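3.2 Surface pattern and the legibility of worktops

Patterned work surfaces have been sold on the argument that they hide marks. The claim appears in trade literature for kitchen worktops, laboratory benches and shop counters, and is usually made without saying what kind of mark is meant or how far away the person looking is supposed to stand. In this section we separate two properties that the trade term "forgiving" runs together. The first is concealment, by which we mean the failure of an observer to report a mark that is present. The second is false report, by which we mean the naming of a mark at a place where the surface is clean. A plain surface tends to score low on both. A streaked surface may score high on both, and a buyer who is told only about the first will be surprised by the second when the surface has to be cleaned.

Earlier work in our group (Karunaratne, Chapter 4) treated pattern as a single quantity, the share of the surface taken up by the lighter colour. This served well enough for speckled finishes, where the elements are small and evenly spread. It did not serve for veined finishes. Two veined samples with the same share of light colour could differ widely in concealment, depending on whether the light areas formed a few broad bands or many thin ones. We therefore describe each finish by three measures: the share of light colour, the median width of the streaks, and the degree to which the streaks run in a common direction. The third measure is zero where all directions are equally frequent and one where all streaks are parallel.

Samples were obtained from three sources. The Clulau set consists of printed sheets with a matt top layer, all of them imitating pale stone. The Oravec set consists of cast panels in which the pattern runs through the full depth. The Mullik set was printed to our own order, so that streak width could be varied while the share of light colour was held constant. All samples were cut to the same size and fixed to the same backing board. Samples with visible faults at the edge were trimmed and used at the smaller size in the pilot only.

Marks were of 4 kinds: a dried water ring, a smear of cooking oil, a pencil line and a scatter of flour. Each was laid down through a card template to keep its position and extent constant. Observers stood at a line on the floor and were asked to say whether the surface needed wiping, and if so to point to the place. They were not told how many of the samples were clean. Lighting came from overhead tubes fitted with diffusers, at two levels, 2,000 and 4,000 lux. Sessions were held in the Nendbridge test room during August, with the blinds closed throughout. An observer who asked to step closer to a sample was allowed to do so, but the first answer was the one recorded.

The ground colour needs separate comment. Most veined finishes in domestic use have a light ground with darker veins. The reverse arrangement, a dark ground with light veins, is less common in kitchens but is found in display furniture and on covered tables, and it behaves differently. Flour and dried water are both pale, so on a dark ground they share the colour of the vein. Oil darkens the vein and leaves the ground little changed. A surface of this type may therefore conceal the pale marks at one scale of streak and reveal them at another, while oil is seen chiefly where it crosses a vein. Figure 5 shows a dark surface with streaks in two colours, which adds a further complication: a mark may match one of the streak colours and contrast with the other.

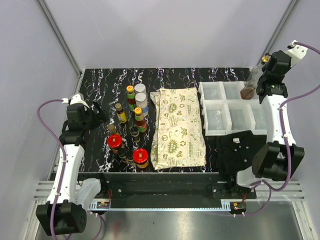
Figure 5. Black tabletop with a white and purple marble-like streaked pattern, in an enclosure with pale walls.

Two-colour streaking was not covered by the three measures given above. For such finishes we computed the share, width and direction separately for each streak colour and entered the larger width into the model. This is a crude choice. Where the two colours overlap, the boundary between them is hard to place, and two people tracing the same sample by hand did not always agree. Tracings that differed were repeated by a third person, whose result was used.

The surroundings of the surface also affect the judgement. Pale walls beside a glossy dark surface raise the general level of reflected light and reduce the contrast of pale marks, most strongly at low viewing angles. In our own sessions the walls were covered with mid-grey cloth to keep this effect small. The results in Section 3.3 should not be carried over to glossy finishes in light rooms without a correction for reflection, and we have not attempted one.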